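Le manteau noir, bilan de saison

3 décembre

J'ai acheté un manteau noir en février, au moment où les gens raisonnables rangent les leurs. Il était en solde, c'est mon excuse. L'étiquette indiquait 648 euros barrés d'un trait rouge, et dessous, 324, écrit à la main avec la désinvolture de quelqu'un qui sait que vous allez craquer. Moitié prix. J'ai donc eu l'impression de gagner 324 euros, que je cherche toujours sur mon relevé bancaire.

C'est un Kevska, droit, long, col large, poches profondes comme des caves. 100 % laine, ce que la vendeuse m'a répété plusieurs fois avec un hochement de tête grave. Je hochais la tête aussi. Je n'avais aucune idée de ce à quoi je m'engageais. Jusque-là j'avais porté des doudounes, c'est-à-dire des sacs de couchage à manches que l'on fourre dans la machine le dimanche soir et qui en ressortent ni mieux ni pires.

Un manteau en laine, ça se fréquente. Il a des jours avec et des jours sans. Il déteste les sièges de train, les bandoulières, les chaises en paille, les ceintures de sécurité et une bonne partie de mes amis, ceux qui ont des chiens blancs. Au bout de trois semaines le mien avait des bouloches sous les bras et sur la hanche droite, là où frotte mon sac. J'ai cru à un défaut. Je suis retournée à la boutique, où la même vendeuse m'a expliqué que c'était « la matière qui vit ». Je note la formule pour mon prochain entretien annuel.

Alors j'ai lu. Beaucoup trop. Il existe sur la question du boulochage des forums d'une violence que je ne soupçonnais pas. D'un côté les partisans du rasoir électrique, de l'autre ceux du peigne, et au fond de la salle, un petit groupe qui ne jure que par la pierre ponce et à qui les deux autres camps refusent d'adresser la parole. Chacun a ruiné au moins un pull et l'impute à la méthode du voisin.

J'ai commencé par le rasoir, par paresse. Ça fait un bruit de moustique en colère et c'est d'une satisfaction presque indécente : on passe, on repasse, le petit réservoir se remplit d'une peluche grise, et on se surprend à chercher d'autres vêtements à tondre. J'ai fait le manteau, puis deux pulls, puis le plaid du canapé, puis j'ai regardé le canapé. C'est là que j'ai compris pourquoi les gens du peigne parlent de modération. Un rasoir enlève de la laine, par définition, et mon coude gauche est désormais un peu plus fin que mon coude droit. À contre-jour, ça se voit. Je garde le bras plié quand je suis près d'une fenêtre, ce qui me donne un air pensif.

Depuis, peigne. Un petit objet avec un treillis de cuivre, qu'on tire toujours dans le même sens, à plat, sans appuyer. C'est long. Il faut compter un épisode de série par pan de manteau, deux si l'intrigue est bonne. Je ne peux pas dire que j'aime ça, mais j'ai fini par y trouver mon compte, comme dans l'épluchage des haricots.

Le lavage maintenant, puisqu'on m'a posé la question sous le dernier billet (celui sur les rideaux, qui a fâché deux lectrices et que je maintiens). L'étiquette de mon manteau montre une bassine barrée, un triangle barré, un carré barré et un rond non barré avec un P au milieu. J'ai longtemps pris ce P pour « parking ». Il veut dire qu'il faut aller au pressing et payer.

Ma machine, une Brondeck qui a l'âge de mon permis de conduire, possède pourtant un programme « laine ». Je l'ai essayé une fois sur une écharpe. L'écharpe est toujours en service : elle sert de manique. C'est une très bonne manique, épaisse, dense, d'un beau vert. Je n'ai pas tenté le manteau.

Donc le pressing. Celui de ma rue s'appelle Dlamini et il applique une politique simple : on dépose, on ne discute pas. J'avais préparé un petit discours sur la vapeur et la délicatesse des fibres. J'ai reçu un ticket rose et l'ordre de revenir jeudi en huit - non, pardon, « la semaine prochaine, après seize heures ». Le manteau est revenu impeccable, sous une housse plastique qui a aussitôt essayé d'étouffer mon cintre. J'ai demandé à quelle fréquence il fallait le rapporter. Une fois par an, à la fin de l'hiver. Et entre-temps ? On le brosse et on le laisse tranquille.

Le laisser tranquille, c'est un conseil que j'aurais payé cher il y a dix mois. Un manteau en laine, après une journée dehors, a surtout besoin d'une nuit sur un cintre large, loin du radiateur, poches vidées. J'insiste sur les poches. Les miennes contiennent en permanence des clés, un livre, deux paires de gants dépareillées et de la monnaie de pays où je ne retournerai pas. À ce régime, n'importe quel tissu finit par bâiller. J'ai donc installé un vide-poches dans l'entrée, un joli, en céramique. Il contient aujourd'hui des élastiques et une pile. Les clés sont dans le manteau.

Pour les odeurs, la salle de bains après la douche fonctionne très bien : on suspend, on ferme la porte, on attend que la buée fasse son travail, puis on aère. J'ai ainsi effacé une raclette entière. La fondue résiste davantage, il faut deux passages et de la patience. Je n'ai rien trouvé contre l'encens de ma voisine du dessous, qui traverse le plancher, l'armoire et probablement les années.

Reste la doublure. Elle a lâché en octobre, sous la manche, un accroc long comme le pouce que j'ai agrandi en l'explorant. Je sais faire un point de croix, un ourlet approximatif et la tête de quelqu'un qui sait coudre. J'ai confié la chose à l'atelier Stitico, derrière la gare, où l'on m'a regardé les coutures d'un œil de médecin légiste. Verdict : doublure bon marché sur lainage correct, cas classique. On m'a proposé de la changer entièrement, dans la couleur de mon choix. J'ai pris prune. Ça ne se voit que lorsque je m'assieds, et je m'assieds donc beaucoup plus ostensiblement qu'avant.

Et puis il y a la peluche ordinaire, celle de tous les jours. Le noir n'est pas une couleur, c'est un fond de présentation. Un cheveu, un fil, une miette, un poil de chien blanc appartenant à autrui, tout y est exposé comme chez le bijoutier. J'ai une brosse en soie de sanglier, très belle, que je recommande pour la poussière et pour l'allure qu'on a en s'en servant devant une glace. Elle ne fait strictement rien contre les poils de chien. Elle les peigne.

Pour ceux-là j'ai capitulé et adopté le rouleau adhésif, que les puristes du forum méprisent parce qu'il laisserait un film collant à la longue. Peut-être. Je surveille. En attendant, je pose le manteau à plat sur une grande serviette éponge, qui l'empêche de glisser, et je passe le rouleau de haut en bas, dans le sens du poil, sans jamais frotter en rond. La feuille se change dès qu'elle ne colle plus, et pas trois manteaux plus tard comme on le fait tous. 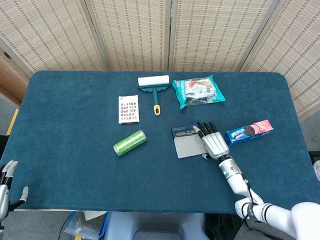

Le rouleau au manche bleu canard, et de quoi grignoter juste à côté.

Deux précisions techniques, pour les gens sérieux. Les feuilles perforées se déchirent mieux si l'on replie le coin avant de commencer, faute de quoi on passe dix minutes à gratter du bout de l'ongle en insultant un cylindre. Et il vaut mieux éviter le rouleau sur un manteau encore humide : la colle reste, le poil aussi, et vous avez gagné une tache en prime. J'attends le lendemain matin, ce qui m'oblige à me lever un peu plus tôt, ce que je ne fais pas, ce qui explique l'état de mon dos dans l'ascenseur.

On m'a demandé si tout cela valait la peine. J'ai fait le calcul, un soir de désœuvrement : entre le peigne, la brosse, le pressing, la doublure prune et les recharges, j'approche tranquillement du prix barré. La bonne affaire de février est en train de redevenir un manteau au tarif normal, mais avec des travaux pratiques.

Cela dit je le porte tous les jours depuis la première gelée, et on me tient les portes. Avec la doudoune, on ne me tenait pas les portes. Je ne sais pas si c'est la laine ou la mine soucieuse que j'ai prise à force de surveiller les bandoulières.

Prochain billet : les chaussures en daim, si elles survivent à la semaine. Il pleut et j'ai prêté mon imperméabilisant. En attendant, si quelqu'un connaît un remède contre l'encens qui remonte par le plancher, les commentaires sont ouverts. Pas de vinaigre blanc, merci, j'ai déjà donné, et pendant quatre jours mon entrée a senti la salade.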